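Workshop notebook, paper and binding bench
January, Friday

Second round on the wheat paste versus PVA mix for the Krasniqi pamphlets. Notes before I forget.

Paste batch cooked at 9:40. Same recipe as last time except I let the starch soak for 40 minutes before heating. Far fewer lumps. Strained once through the fine mesh and it went through without pushing. Left to cool with a sheet of plastic on the surface so it wouldn't skin.

Mix is three parts paste to one part PVA. Last time was two to one and it grabbed too fast on the spine linings; I couldn't shift the paper once it was down. With three to one I had enough time to line up the edge and rub down with the bone folder.

Test pieces: 11 strips of the Prestar text paper, cut along the grain, lined with the thin kozo. All went under the board at the same time with blotters on both sides. Changed blotters after 60 minutes. Two strips cockled at one end. Both were ones I brushed out last, when the brush was getting dry and I had gone back over the same area. Need to load the brush again sooner and leave it alone.

Grain on the Plonora cover stock is wrong. The label says long grain but it folds like short – cracks along the outside of the fold even when scored. Tore a corner both ways to check and wet a small square; it curled the way short grain would. I've put a pencil note on the packet. We can still use it if we cut the covers the other way, but we lose one cover per sheet. Have not told Jerkell yet. Someone should call before we order more.

Press: the left screw is stiff again. Cleaned the thread and put a little wax on it. Better, but the platen still comes down slightly higher on that side. Shimmed with a piece of gray board for today.

Thread: used the 18/3 linen for the three-hole sewing and it is too heavy for these thin sections. Swelling at the spine is visible after pressing. Going down to 25/3 next time.

Stock count for the shelf over the sink: 405 sheets of text paper after today's cutting. Blotters are low.

Glossy magazine covers came up again as practice material for corner repairs. Coated paper is a different problem from ours. Paste sits on top of it and the tissue lifts at the edges when it dries, so results there won't tell us much about the pamphlets.
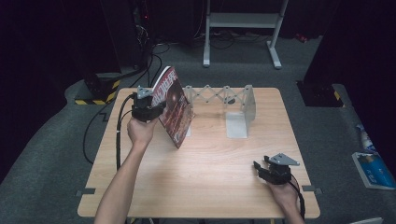
Magazine with dark red cover, held by the upper corner over the table.

To do
– pull the strips Monday and do the bend test, same mandrel as before
– recut the covers across the sheet
– order 25/3 thread and blotters
– look at the press screw properly, with the platen off
– label the paste jar, it is the one with the blue lid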